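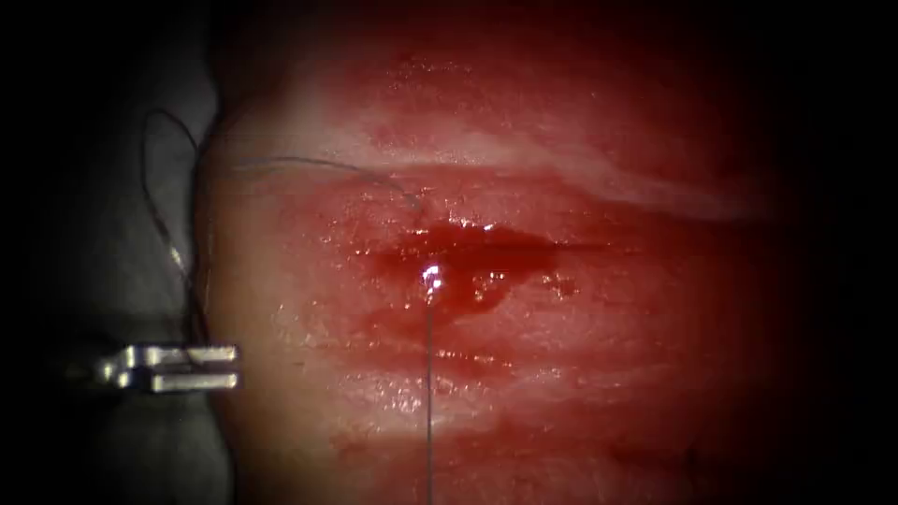 A gripper at the edge of the tissue, thread looped up beside it.

December 28, 2020

I've been a bench tech at Sidetti for 10 years, and for most of that time my job was sewing. Not clothes (my mother still tells people it's clothes). We test suture and needles, and somebody has to put the stitches in before anybody can pull on them, measure them and write them up. That somebody was me, plus the rest of the bench, 11 of us when it was busy. Then in February the Toreo arms got wheeled in and now a machine holds the needle while I sit next to it with a headset and a mug of tea that isn't supposed to be there.

People ask if I hate it. I don't! My wrists feel better than they have in years. By the end of a long week I used to have trouble opening a jar, and I can open all the jars now. So when I complain, and I'm about to, please remember that I'm a person who likes the arms.

What bugs me is how everybody upstairs talks about the work that's left. The word they use is "monitoring." Sounds restful, doesn't it? Like a lifeguard at a motel pool. But watching thread is hard. It loops, it slides under itself, it lies flat and perfectly innocent until there's tension on it and suddenly you've got a snarl. When I sewed by hand I felt a snag in my fingers before I saw it. Now my eyes have to do all of it, for hours, and I go home tired in a completely different place, somewhere behind the forehead.
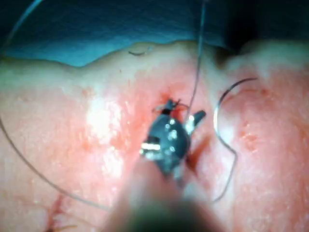

And you can't drift off, because the dull stretches and the bad moments look so much alike. A tail gets pinched a hair too short and the next knot is junk. On my best day last month I sat through 264 stitches and stepped in on nine of them. Upstairs read that as nine stitches of work. I'd say it was 264, and I'd say it pretty loudly if they ever asked me to the meeting.

Then there's the money. Running an arm pays on the "attendant" scale, and the difference between that and my old grade comes to $3,625 a year. They've frozen my pay where it was, so I'm fine, but anyone hired from now on starts on the lower one. I think that's wrong. The new kid next to me makes the same calls I do and has to be every bit as quick on the stop button. What's more, she never got the years of hand sewing that taught me what a bad throw looks like, so she's having to learn it off a screen, and that's harder than the way I learned.

Which brings me to my actual gripe, the practice hours. We used to get Friday-type hours, you know, end of the week, nothing due, just you and a spare pad and some leftover thread. I learned more in those than in any training. When the arms came, Tadier (our scheduling software, which I will not be saying anything kind about) decided hand practice was idle time and filled it up. I asked for it back and was told we don't hand sew anymore. Okay, but who's going to notice when the machine does it badly? It'll be whoever still knows how it feels to do it well, and there are fewer of us every year.

The plant over in Ccori kept their practice hours. They also put two people on an arm and had them swap every so often, one watching, one sewing by hand at the next bench. I visited for a day and came home jealous. It costs them some output, I'm sure. They seemed to think it was worth paying for, and so do I.

So keep the arms, please, I mean it, my wrists and I are begging you. Put the new hires on the old grade and give us back a couple of hours with a needle. I've already put the request into Tadier twice, and I'll be putting it in again after New Year's.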